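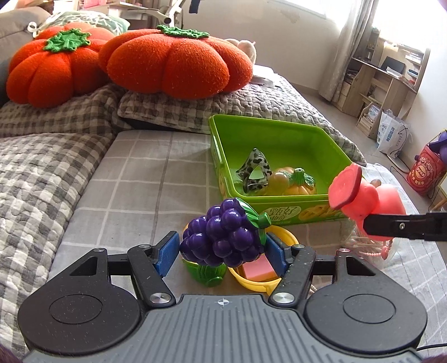 Section 4. First practice with the pair of hand-held grippers

Nurura home build, set-up guide, revision of 6 September 2018
Written by Nuria Gudeta. Corrections to the English by Svenja Rathjen.

Before you start this section, both grippers must be assembled and the pivot screws tightened as in Section 3. You need one free cable for each gripper and a place where you can sit comfortably. A bed or a low sofa is good. The soft surface forgives a dropped tool, and small things do not roll so far on it as on a table.

4.1 Preparing the place

1. Pull the sheet flat in the part where you will work. Cushions and blankets can stay at the back.
2. Put an open box in the middle, at the distance of your stretched forearm. A biscuit tin or any other box with low sides will do.
3. Choose small things of different shape and softness. Toy fruit, a sponge, a ball and a jar of cotton swabs are all suitable.
4. Lead the cables away to the side, so that your sleeve does not catch them.

Note: Do not choose only hard things. With a hard thing the pads either hold or slip, and you learn little about your own pressure.

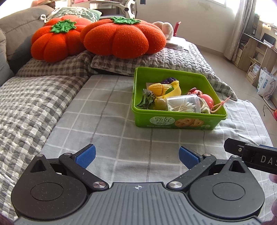 4.2 Opening and closing

1. Take the right gripper by the handle. Keep the fingers behind the linkage arms.
2. Open the jaws completely and wait until they rest.
3. Close slowly until the pads meet. Both arms should arrive in the middle together. If one arm comes first, go back to Section 3 and loosen its lower pivot screw a quarter turn.
4. Repeat with the left gripper.
5. Open and close each gripper 50 times before you pick up anything. It is boring, but the new joints need it.

Caution: The linkage arms can pinch the skin when they close. Children may try the grippers only with an adult beside them.

4.3 Picking up one thing

1. Hold the gripper level and bring the open jaws over the thing. Stop before the pads touch it.
2. Close until you feel the first resistance, then a very little more.
3. Lift by the height of one hand. Count slowly to three.
4. Put the thing down and open the jaws fully before you move away. Half-open jaws like to drag the thing with them.

Begin with something that has a good edge, and go to round things later. Things with a string or a string of beads are the most difficult — the string hangs over the side of the box and pulls at the wrong moment.

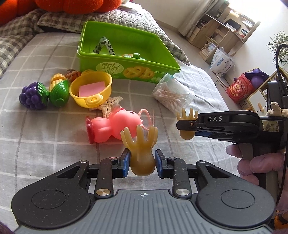
4.4 Soft things, and both hands together

1. Take a soft rubber toy by its thickest part. The pads should press it only a little.
2. Turn the wrist slowly to the left and to the right. The toy must stay where it is between the pads.
3. Now take a second soft toy with the other gripper. Keep the two tools a hand's width apart.
4. Put both down at the same moment. Most people need some days for this.

Note: If the toy jumps out, you are pressing too near to its end. Hold it lower.

4.5 Filling and emptying the box

1. Lay all the things on the sheet beside the box.
2. Put them in one after another, first with the right gripper, then with the left.
3. Take them out again in any order you like.
4. Stop when your wrist becomes tired. A tired hand squeezes too much, and this is bad for the joints also.

After each practice wipe the pads with a dry cloth. Do not use alcohol. It makes the pads slippery.

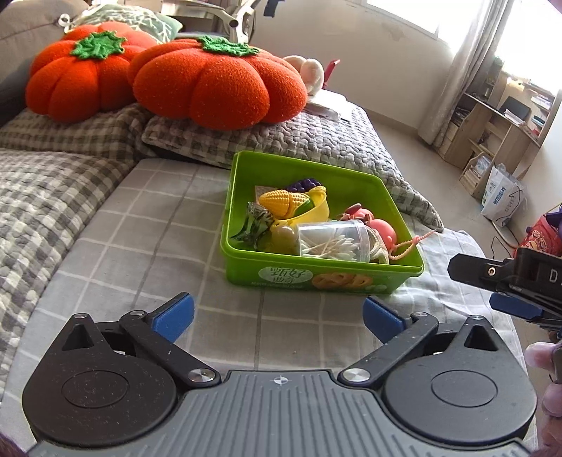

Bontu Chala: I followed 4.5 with my own pair and I would change the order. For me it was much easier to empty a full box first and to fill it afterwards, as the things at the bottom hold each other in place. Also, please say in 4.2 which screw is the lower one. I loosened the wrong one in January and had to do the whole of Section 3 again.

Reply from Nuria Gudeta: Thank you, Bontu. The lower screw is the one nearer to the round housing. I will put this into the next revision, and both orders will be allowed in 4.5.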